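Home | Current Issue | Back Issues | For Authors | Search
Filed under: Household Studies / Storage and Packing

4. Straps, Ties and Other Things People Mean to Undo Later

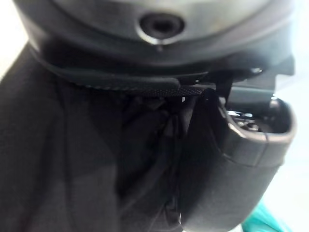
The survey form had a box for shelves, a box for drawers and a box for "containers, lidded or otherwise." It had no box for straps. This was our oversight, and the respondents corrected it in the margins, at length and sometimes in capital letters. By the time the last forms came back in December we had 148 usable returns, and 81 of them mentioned a strap, a tie, a belt or a length of something standing in for one. We had set out to study where people put things. A good part of what they wanted to tell us was how they keep things from coming back out.

The literature is not much help. Heywood's early notes on kitchen drawers treat the strap as a kind of failed string, and the packing manuals we consulted give it a paragraph each, usually between tape and bubble wrap. Entwistle is kinder. He divides household fastenings into those that are meant to be opened and those that are meant to be admired, and he puts woven straps in the first group "with reservations." We have kept his division and most of his reservations.

4.1 What counts as a strap

We took a strap to be any flat, flexible band that goes around or against something in order to hold it. Under this rule a bathrobe belt around a rolled quilt is a strap. So is the band on a suitcase. A rubber band is not, although one respondent in Gistow argued the case over two pages and we would not like to meet her in a formal debate. Cord and rope were coded separately. Ribbon was coded as a strap if it was doing any work and as decoration if it was not, and the two coders disagreed about ribbon more than about everything else put together.

Woven straps made up the largest group. Respondents seldom said what theirs were woven from, and after a few follow-up calls we stopped asking, as the usual reply was "strap." Color was reported more freely. Black led by a wide margin. Several people explained that black does not show the dirt, and several others complained that a black strap against a dark object cannot be found when it is wanted. Both groups are right. The strap in Figure 3 lies in just this company, and a reader who wants to know where it ends will have to follow it into the shadow on the right.

Figure 3. Black woven strap running beneath a large dark grey cylindrical housing. The weave is clearest along the lower edge, where small ridges, stitched or ribbed, form a thin line.

The edge deserves a word. Most people who handle straps never look at the edge, and the forms reflect this. When we asked respondents to fetch a strap and describe it while we waited on the phone, the middle got a sentence or less and the edge got the rest. "It has little bumps," said one. "I have owned this for years and it has little bumps." We recorded the bumps. We have no theory of them.

4.2 Wrapped or tucked

The form of the question that finally worked was a plain one: does the strap go around the thing, or is it just pushed in against it? Respondents who said "around" were then asked to check. A surprising number came back to the phone and changed their answer. A strap that disappears behind an object is taken, on faith, to come out the other side, and many of them do no such thing. They go in, they narrow, they are lost to view, and the household goes on believing in them.

We call these tucked straps. They are common on rolled bedding, on folded chairs and on the kind of appliance that lives in a closet eleven months of the year. A tucked strap holds very little. It does make the object look dealt with, and for most of the people we spoke to this seemed to be enough. One man in Stockdale had a camp bed with a strap tucked so convincingly that he had moved house with it. The bed opened on the stairs. He has since tucked the strap back in.

For coding, a strap was entered as wrapped only when someone had followed it all the way round by hand. Straps judged by eye went down as "wrapped or tucked," and this category filled up faster than we had hoped. We considered dropping it. Entwistle, who read a draft, told us it was the only honest one in the table.

4.3 Bought straps and found straps

Of the 81 returns that mentioned straps, 35 described a found strap, meaning one that had come with some other object and outlived it. Bought straps were fewer and were spoken of with less affection. The Rerkico storage set, sold with matching bands, came up 6 times, in each case from someone who had kept the bands and lost patience with the boxes. An Asano luggage strap was reported as holding an oven door shut. We advised against this.

Found straps tend to be the wrong length. The spare end is folded under, knotted, trapped beneath the load or left to hang – and it is the hanging end, more than any feature of the strap itself, that people apologized for on the phone. Section 5 takes up the question of loose ends in hallways, where they do the most damage.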